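Serkano Two-Arm Table Cell: Demonstration Unit

Product overview | Demonstration day | Setup | Options | Ordering

The Serkano table cell is a two-arm manipulation station for laboratories, training rooms and small development teams. Both arms work over one shared wooden tabletop and are operated from a single control program. The cell is supplied by Plundia and assembled at the Jultport workshop, where the demonstration unit can be seen by appointment.

Main points

Two arms with parallel two-finger grippers
Small camera at the wrist
Black metal gantry frame with diagonal bracing
Flat black gripper fingers, replaceable without removing the gripper body
Manual, scripted and recorded-motion modes
Service life of finger pads: 3,000 grip cycles under normal load

Demonstration day, 22nd September

The cell was shown at Jultport to visitors from teaching labs and two packaging firms. Olaia Salcedo ran the station and Yasir Hayat took questions on the control software. Sessions lasted 20 minutes each, with a short break between groups to reset the table and check finger alignment.

The task on show was a pick-and-place exercise using light, rounded objects. Toy donuts were chosen for the test set. They have a center hole, a curved top and no flat side faces, so a grip that is a little too high tends to slide off. They also differ in size, and one fixed finger opening will not suit the whole set. The operator sets an opening for each object or lets the program estimate it from the wrist camera.

Visitors could ask for a particular object by color. The instruction was typed in at the station, and the program then proposed an approach for the operator to accept or reject. Rejected approaches are kept in the session log together with the camera view, and can be replayed later at reduced speed.
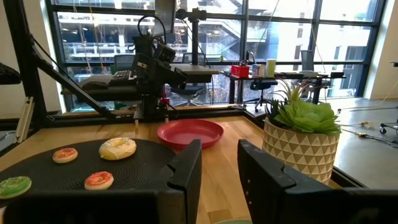

Wrist camera view at the Jultport station: toy donuts on the ridged tray, red plate still empty.

The wrist camera is mounted so that the fingers stay in view at all times. This takes up part of the picture, but it lets the operator judge the gap between the fingers against the object without switching to a second display. The view also takes in a good deal of the room. Strong window light behind the table is a common condition in customer labs, and exposure should be set with the blinds in their usual working position.

Decorative items may be left on the table during a run. A potted artificial plant is a useful obstacle -- its thin leaves are harder to model than a box or a cup, and the planner should be told to keep a wider margin. The default margin is set in the workspace file and can be changed per object.

Questions raised at the demonstration

Can the arms exchange objects in the air?
Yes, in scripted mode. Helge Nyberg showed the handover routine to the last group. It needs a separate calibration step, described in section 2 of the setup guide.

Does the tray have to be a turntable?
No. Any stable tray can be used. A ridged surface is preferred for light objects.

Can we bring our own objects?
Yes. Send a list before the visit. Liquids, glass and loose powders are not accepted at the demonstration station.

Is the control software licensed per arm?
It is licensed per cell. The Kakakhel planning module is a separate license and is not needed for manual or recorded-motion work.

Setup requirements

Level floor and clear access to the rear of the frame. Floor cables should be routed away from the operator's side. A desk for the keyboard and display can be placed behind the frame or to one side; the supplied cable set covers both layouts. Allow one working day for assembly and calibration. The frame ships in flat sections and the arms ship separately, already tested.

Finger plates are fixed with two screws each. After a plate change, run the zero-gap routine before any recorded motion is played back. Motions recorded with the earlier plates should be checked at low speed first.

Options

Spare finger plates, notched or plain
Wheeled cart base for accessories
Kakakhel planning module
Training object set, part no. 465
Extended cable set

Ordering and visits

Quotations are prepared by Noreen Rind at the Plundia sales office. Please state the floor space available, the heaviest object to be handled and whether the planning module is required. Visits to the Jultport station are arranged through Prasetyo Majimbun. Groups are kept small and closed shoes are required on the workshop floor.

Session logs from the demonstration, including rejected approaches, are available on request to firms that attended.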